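Ata da reunião de acompanhamento do inventário de materiais
Centro de Brincar Kirkent, sala 2
Mês de referência: junho
Início: 14h10

Presentes: Eulalia Henríquez (presidiu), Catalina Toledo (secretariou), Kazuhiro Sasaki, Emiliano Valdebenito
Ausência justificada: Baltasar Lucero

1. Ata anterior
Aprovada sem alterações. Transitou o ponto relativo às etiquetas de prateleira, tratado no ponto 4.

2. Estado do inventário
Kazuhiro Sasaki apresentou a folha atualizada. Constam 1.069 peças registadas, das quais 508 pertencem à categoria "cozinha e mercearia". Foram retiradas 19 peças por fissura ou arestas vivas. A folha passa a ter uma coluna para a data da última lavagem, a preencher por quem arruma.
Ficou por esclarecer se os conjuntos recebidos da Kettani entram na mesma categoria ou em separado. Catalina Toledo verifica a guia de remessa.

3. Arrumação e lavagem dos alimentos de brincar
Procedeu-se à análise do modo de separação das peças na mesa branca. O cesto redondo de vime recebe fruta e legumes de plástico; o cesto branco perfurado fica para as restantes peças. A esponja de cozinha mantém-se na mesa durante a limpeza e é guardada no fim. As peças fora dos cestos, como a banana, são recolhidas antes do fecho da sala.
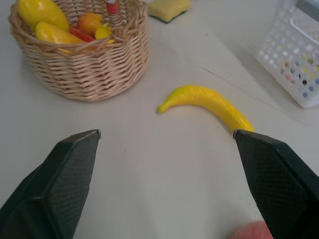
Emiliano Valdebenito observou que o vime não deve receber peças ainda húmidas, pois a trama retém água junto à base e demora a secar. Propôs que a secagem se faça sempre no plástico perfurado e que a passagem para o vime ocorra só no dia seguinte. Eulalia Henríquez concordou quanto à secagem, mas assinalou que o cesto perfurado já tem outro uso e que a troca de conteúdos duas vezes por lavagem aumenta o risco de mistura.
Deliberou-se adquirir um segundo cesto perfurado, destinado apenas à secagem. Até à entrega, as peças lavadas secam sobre pano, na bancada lateral.
Quanto ao lado abrasivo das esponjas, decidiu-se não o utilizar em superfícies brilhantes. Para a fruta de plástico usa-se o lado da espuma, com água morna e detergente neutro, seguido de enxaguamento.

4. Etiquetas
As etiquetas Coltus descolam nas prateleiras junto ao lavatório. Kazuhiro Sasaki ensaia fixação com braçadeira nos cestos e mantém o autocolante nas prateleiras secas. Texto da etiqueta: categoria, número de prateleira, sem contagem de peças.

5. Compras
Cesto perfurado branco, 1 unidade: aprovado.
Panos de secagem, 2 embalagens: aprovado.
Armário Stellberg com portas: adiado, falta a medida do vão atrás da porta. Baltasar Lucero fica encarregado da medição.

6. Outros assuntos
Catalina Toledo pediu que as folhas de lavagem em papel sejam arquivadas na pasta cinzenta e não na gaveta da receção. Aceite.

Encerramento: 15h25
A secretária, Catalina Toledo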